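ZOLTDALE YOUTH FOOTBALL ASSOCIATION
Technical and Fixtures Working Group
Minutes of the March meeting

Chair: Salamatu Edet
Minutes: Murray Sandhu
Also represented: Zoltdale Juniors, Jurkemel Athletic, Robichaud Town, North Bank Rovers, Referee Section
Apologies: Dristar Park, Goalkeeping Section

The meeting opened at 6:35 p.m. A quorum was present.

1. Minutes of the previous meeting

Approved with one correction. Under item 4, the U-14 half length should read 35 minutes, not 30. The handbook already carries the right figure and no reprint is needed.

2. Matters arising

2.1 Goal anchors. Robichaud Town confirmed that the two portable goals on the east pitch have been fitted with new ground anchors. The inspection sheet was received and filed. The goals may be used for league games from the next round.

2.2 Late team sheets. Fourteen team sheets were filed after the deadline in the first half of the season. The rule remains that the sheet must be submitted 45 minutes before kickoff. Jurkemel Athletic asked whether a text message to the referee would count. The chair ruled that it does not.

2.3 Tournament refund. Still outstanding. The host club has acknowledged the claim in writing. Carried forward.

3. Registration report

Registered players for the spring season stand at 494 across all age groups, with U-12 again the largest. U-16 is the only group to have lost a team: North Bank Rovers have merged their two squads. Rovers were asked to confirm that every player in the merged squad has been issued a new card, as the old cards show the former team code.

Three transfer requests were considered.

3.1 U-13 midfielder, Robichaud Town to Zoltdale Juniors. Approved. Both clubs have signed.

3.2 U-15 goalkeeper, Dristar Park to Jurkemel Athletic. Deferred. The release form is missing the parent signature.

3.3 U-16 defender, Zoltdale Juniors to North Bank Rovers. Approved, effective after the cup quarterfinal. The player is cup-tied and may not appear for Rovers in that competition.

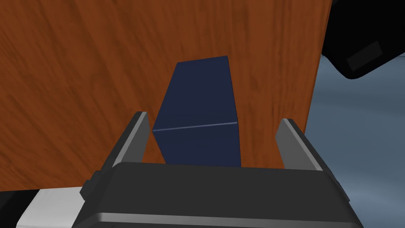

Dark blue cube on a wood-grain tabletop.

4. Spring fixtures

4.1 The draft schedule was circulated before the meeting. Two clashes were reported. Zoltdale Juniors U-14 and U-16 were both allocated the main pitch at 10 a.m. in round three. The U-14 game moves to 11:45 a.m. Jurkemel Athletic U-12 were drawn away in four rounds running. Rounds five and six will be reversed, with the agreement of Robichaud Town.

4.2 Postponed games. Six games from the fall remain unplayed, all from the two weeks of waterlogging. Clubs are to offer two dates each to the fixtures desk. If no date is agreed before round four, the game will be recorded as a scoreless draw with one point to each side. North Bank Rovers asked that their objection to this be minuted. Their view is that the points should be withheld from both teams. The proposal was put to a vote and carried, three to one.

4.3 Cup format. Extra time will not be played at U-12 or U-13. Tied games go straight to penalties, five kicks each, then sudden death. At U-14 and above, two periods of ten minutes apply. The Referee Section asked for the wording on substitutions in extra time to be made clearer. Agreed text: "Rolling substitutions continue in extra time under the same conditions as in normal time. Players sent off may not be replaced."

5. Regional Select squad

5.1 Training. The select squad (U-16) will hold six sessions before the away series. Sessions run for 90 minutes on the upper pitch. The plan submitted by the coaching staff covers pressing triggers, defending set pieces and build-up from the goalkeeper. The group noted that no session had been set aside for finishing. The chair will raise this with the coaches.

5.2 Squad size. The travel squad is fixed at 18, including two goalkeepers. Two reserves will be named but will not travel unless called before the departure deadline. Clubs are reminded that select players should not be played for more than one full game in the week before departure.

5.3 Travel budget. Coach hire has been quoted at $1,443 for the round trip, driver's hours included. Lodging is a further $900 and meals are budgeted separately by the host. A second operator was asked for a price and did not reply by the deadline. The group accepted the quote. Families will be billed in two installments – the first is due before the squad list is final and is refundable to any player not selected.

5.4 Playing rules for the series. The host league allows seven named substitutes and no reentry. This differs from the local rule. Coaches are to rehearse the no-reentry rule in at least one practice game, as two of the select players have only ever played under rolling substitutions. 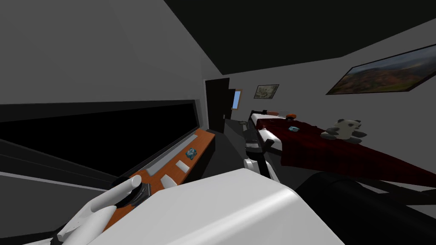 Room view with long dark window and orange wooden countertop.

6. Referees

6.1 Coverage. Every U-14 and U-16 game in the last period had an appointed referee. At U-12, five games were handled by a club official. Robichaud Town asked if the home club must always provide the stand-in. The rule is that the home club provides, unless both coaches agree otherwise before kickoff.

6.2 Conduct. One report was received concerning comments from the touchline at a U-13 game. The club involved has written to the parent. The section regards the matter as closed. Clubs are reminded that spectators stand on the opposite side from the technical area, two yards back from the line.

6.3 Offside line at U-12. The trial of the retreat line will continue to the end of the season. Referees report that goalkeepers are restarting sooner and that fewer long kicks are being played. The Referee Section will bring written results to the May meeting.

6.4 New referees. The entry course has nine confirmed places taken. Candidates must be 14 or older on the first day. Course fees are met by the association on completion of five games.

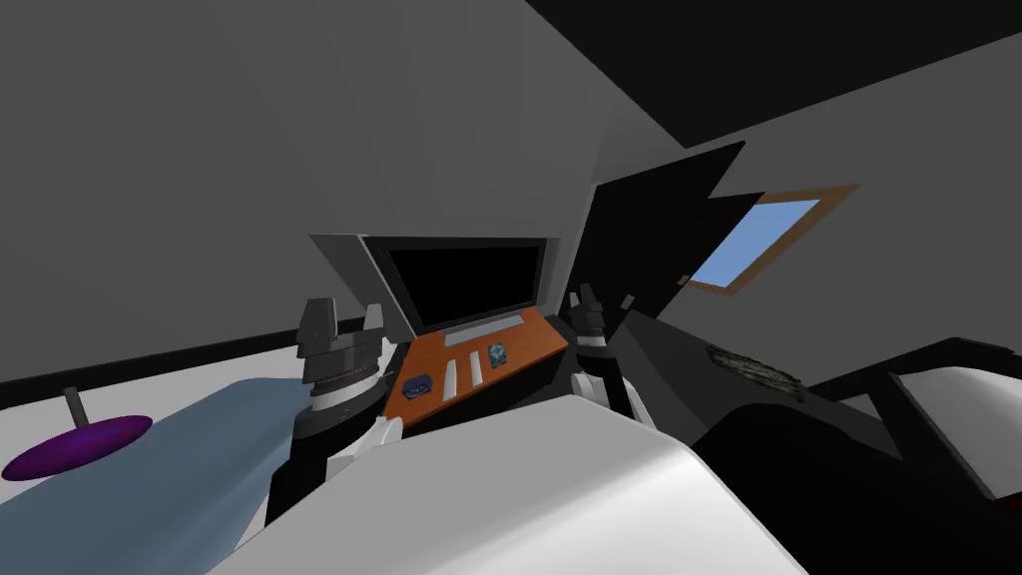

7. Pitches and equipment

7.1 Upper pitch. The drainage work on the south goalmouth has been priced at $900 by the contractor used last year. It can be done only in the summer break. Approved, subject to the finance report in April. Until then, the warm-up area is to be moved to the north end.

7.2 Balls. Size 4 balls are used up to and including U-13, size 5 from U-14. Jurkemel Athletic reported that a size 5 ball had been supplied for a U-13 game. The result stands, as neither coach raised it before kickoff.

7.3 Corner flags. Zoltdale Juniors are short of a full set for the second pitch. Robichaud Town will lend four until replacements arrive.

8. Other business

8.1 The player card photos for U-12 must be renewed before the fall. Clubs may submit them in one batch.

8.2 North Bank Rovers asked about a summer small-sided league. Five-a-side and seven-a-side were both mentioned. Rovers will submit a one-page outline covering pitch hours, age groups and insurance.

9. Action list

S. Edet – speak to select coaches about a finishing session
M. Sandhu – issue revised schedule, publish substitution wording, confirm coach hire
North Bank Rovers – confirm new cards for merged squad; outline for summer league
Jurkemel Athletic – obtain signed release form for transfer 3.2
Referee Section – retreat line results for May
All clubs – two dates for each postponed game

The meeting closed at 8:20 p.m. The next meeting will be held in April at the same time.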